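4.2. La dénomination de l'orange et des teintes voisines

Nous abordons maintenant la partie du lexique chromatique qui a posé le plus de difficultés à nos participants, à savoir la zone située entre le jaune, le rouge et le brun. Comme il a été dit dans la section 3, les locuteurs interrogés ont le turc pour première langue et apprennent le français depuis sept ans au plus. Le corpus comprend 3 879 réponses écrites, recueillies par Beril Çetinkaya et Melahat Baysal avec le questionnaire Tremodow, dont nous avons traduit les consignes.

Le turc possède pour cette zone le terme turuncu, qui est dérivé du nom d'un fruit, de la même manière que le français orange. On pouvait donc s'attendre à une correspondance assez simple entre les deux langues. Cette attente est confirmée pour les teintes vives et centrales, où le mot orange apparaît presque seul. Elle l'est beaucoup moins quand la teinte devient plus sombre. Dans ce cas, les participants emploient marron, brun, parfois rouille, et un nombre non négligeable d'entre eux recourt à une périphrase du type « orange mais pas clair ».

Il convient de distinguer ici deux phénomènes. Le premier est d'ordre lexical : l'apprenant hésite entre marron et brun parce que le turc usuel dispose de kahverengi, littéralement « couleur de café », et que le partage entre les deux mots français ne correspond à aucune distinction de sa première langue. Le second concerne l'objet auquel la couleur est attribuée. Une même teinte n'est pas nommée de façon identique selon qu'elle est présentée sur une carte isolée ou sur une chose que l'on reconnaît. Altıntaş et Harahap avaient déjà observé ce fait dans leur étude sur les noms de tissus, et nous suivons leur terminologie en parlant de couleur isolée et de couleur attribuée.

La couleur attribuée présente une complication supplémentaire, car elle n'est presque jamais uniforme. Une surface éclairée comporte des parties claires et des parties sombres, et pourtant le locuteur lui donne d'ordinaire un seul nom (figure 4). L'ombre est laissée hors de la dénomination, sauf si la question porte expressément sur elle.

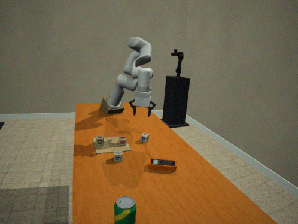
Figure 4. Surface orange avec une ombre portée (image de synthèse).

Dans les réponses en turc, ce comportement est très régulier. Dans les réponses en français il l'est moins, et nous voyons apparaître des formes composées comme orange foncé ou orange-brun, y compris chez des participants dont le niveau est élevé. Melahat Sarıgül, qui a relu l'ensemble de l'annotation, propose d'y voir un effet de la situation scolaire : l'apprenant, craignant de donner une réponse trop pauvre, ajoute un adjectif pour montrer qu'il le connaît. Cette interprétation nous paraît plausible pour les composés avec foncé et clair, qui sont enseignés tôt. Elle explique moins bien les composés formés de deux noms de couleur, que les manuels consultés ne présentent pas.

Une autre question est celle de l'accord. On sait que orange et marron, employés comme adjectifs, restent invariables en français normatif, alors que rose et mauve prennent la marque du pluriel. Nous avons relevé de nombreuses formes accordées (des tables oranges, des rideaux marrons), et il serait tentant de les compter toutes comme des erreurs d'apprenant. Or ces mêmes formes se rencontrent fréquemment dans l'écrit ordinaire des natifs. Nous avons donc choisi de les annoter à part, sous l'étiquette « accord étendu », et de ne pas en tenir compte dans le calcul du score. Dans un sous-ensemble de 800 réponses, annoté deux fois par des personnes différentes, les désaccords portaient surtout sur les formes composées, pour lesquelles il est difficile de décider si le trait d'union a été oublié ou bien si le participant a voulu écrire deux adjectifs séparés.

Reste le cas des noms d'objets employés comme noms de couleur : abricot, brique, cuivre, carotte. Ils sont rares en français dans notre corpus. En turc ils sont plus variés, et plusieurs appartiennent au vocabulaire de la cuisine – kiremit, « tuile », étant l'exception la plus notable. Les participants ne semblent pas les traduire, même quand une traduction directe existerait et serait comprise. Interrogées après le questionnaire, deux étudiantes ont déclaré qu'elles connaissaient brique comme nom de matériau mais qu'elles n'étaient pas sûres d'avoir « le droit » de l'utiliser pour une couleur. Cette réserve mérite à notre avis une étude séparée, avec une tâche orale, où la crainte de la faute écrite joue un rôle moins important. Les données pour le vert et le bleu sont traitées dans la section 4.3.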